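Reliability Technician (Gripper Faults), Irkum workshop
Oltico Automation – fixed term to December, full time

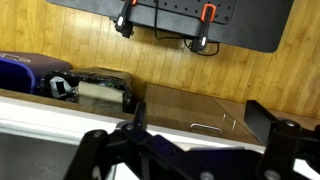

Mohammed asked, when a draft of this ad went around, whether applicants would be told up front that the fault is still open. They are being told now. The failure is intermittent, the cause has not been established, and the person appointed will spend most of the term on it.

Background
The Winus arm carries a two-finger gripper. In long runs the fingers have released under load without a command, and the controller has logged no error. The longest run before a release was 3875 cycles; the shortest was 300. On one occasion the released part struck an operator's forearm. There was no lasting injury. The cell has since been restricted to reduced speed, with all staff outside the marked zone while the arm is energized.

Duties
Run endurance tests on the gripper and log each release with load, finger position and supply voltage.
Strip, inspect and reassemble the linkage. Fastener torque is recorded at every rebuild.
Trace wrist wiring and connectors for intermittent faults.
Maintain lockout records and stop any test that departs from the written procedure.
Write the fault report. It goes to the client whether or not a root cause is found.

Requirements
College diploma in mechatronics, electrical or a related program, or equivalent time on the tools.
Working knowledge of lockout and risk assessment for robot cells.
Able to read a schematic and a serial log.
Clear written English. Test notes are read by people who were not in the room.
Experience with force sensing is useful – not required.

Terms
35 hours a week, on site. The first 6 shifts are supervised, and no one enters the cell alone during that period. Safety footwear is reimbursed. Parking is free behind the building.

To apply
Send a resumé and one fault report you have written, with client details removed, to the Oltico office in Irkum. Applications close May 31, 2022. Shortlisted applicants will be asked to talk through their report at the bench.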